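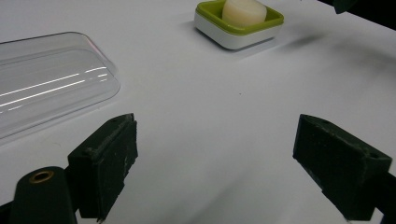
Photo: Odette Pruvost

Soap dish with a separate tray — keep it or not?

odette_p
2023-01-17
I'm redoing the small bathroom and trying to get the sink area under control. The dish is the white one with the lime green insert. It's a Latetti, bought at the same time as the towel hooks. I like the color, but I'm getting the usual mush under the bar after a few days. The clear plastic lid next to it came off a storage box I no longer have, and I was thinking of using it as a drip tray under everything on the counter. Does anyone do this? Any reason not to?

szalai_d
Lift the insert out once a week and dump what's in the bottom. I have a two-part dish with a white base like that and the mush is nearly all from water left standing under the tray. If the insert has no holes, drill some. I used a small bit and went slowly.

hrefna.m
Don't drill it. You'll get rough edges that hold soap and then you're scrubbing those too. Put one of those little rubber risers under the bar. Mine is a Bailly and has been in the shower 20 months.

szalai_d
Rough edges come off with a bit of sandpaper. Takes a minute.

odette_p
No holes in mine. The insert has a thick rim and it comes out easily enough, so emptying it isn't a problem, I just forget.

valdovinos
On the lid: I tried it with the lid of a sweater box. It works as a tray, but water gets under it and you don't notice until you pick it up. On a wood counter I wouldn't. On tile, fine. Also clear plastic shows every water spot, so if you care about looks you'll be wiping it daily.

tonu_oz
I'd go the other way and use the lid upside down. The ones with a stepped edge hold more that way. Ours sits under the dish rack in the kitchen, and we've had no trouble with water underneath, on laminate.

valdovinos
Laminate is more forgiving. Mine was oak and it left a ring.

odette_p
The counter is painted wood, so that's worth knowing. I could put felt dots on the corners of the lid.

hrefna.m
Felt soaks up water and stays damp. Use the clear bumpers sold for cabinet doors. Hamodeo has them in a strip, next to the picture hooks.

szalai_d
What soap are you using? A cream-colored bar could be anything, but the ones with a lot of glycerin go soft no matter what dish you have. I changed to a harder bar and that did more than the holes did.

odette_p
Verkham, the plain one. It does get soft. I have two more to use up first.

tonu_oz
Stand them on a shelf unwrapped until you need them. They dry out and last longer. My mother kept hers in with the towels.

hrefna.m
Agree with that one at least.

odette_p
OK — bumpers under the lid, the two spare bars out of their wrappers, and no drilling for now. I'll post again in February if the paint survives.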